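Clarnwood Residents' Help Pages
Kitchen and Dining

Care of small coloured plates, a bamboo cup and wooden cutlery

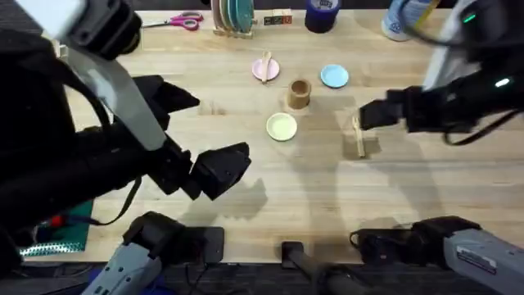

Our tenants' association at Clarnwood keeps a set of small round plates in pale colours, together with a bamboo cup, a wooden spoon and a wooden fork, for the shared dining room. The set is laid out on a butcher-block table with a light finish. We should be grateful for guidance on two points: whether the wooden pieces may be washed by machine, and how the table should be treated between meals. The supplier, Gandent, provided no leaflet.
Posted by Clarnwood Dining Room

Cukerwood Household Desk
Wooden and bamboo items should not be placed in a dishwasher. Prolonged heat and soaking open the grain and may cause splitting, particularly at the tines of a fork. Wash each piece by hand in warm water with a little washing-up liquid, rinse it and dry it at once with a cloth. The cup should then be left upside down on a rack overnight. The plates may be treated differently, but this depends on the material, which you have not stated. Please check the underside for a mark before using a machine.

For the table, wipe along the planks with a damp cloth and dry it straight afterwards. Food-safe mineral oil may be applied every 2 months. A 200 ml bottle should be ample for a table of ordinary size. Leave the oil for 6 hours, then remove any excess. Pay attention to the seams, where crumbs and moisture collect.

carnegie_lettings
We have had the same sort of spoons for 5 years and wash them by hand. No oil has been used and they are satisfactory, if a little rough.

Clarnwood Dining Room
Thank you for both replies. The plates bear no mark and will be washed by hand with the remainder of the set. Scissors are also kept on that table and will be moved to a drawer.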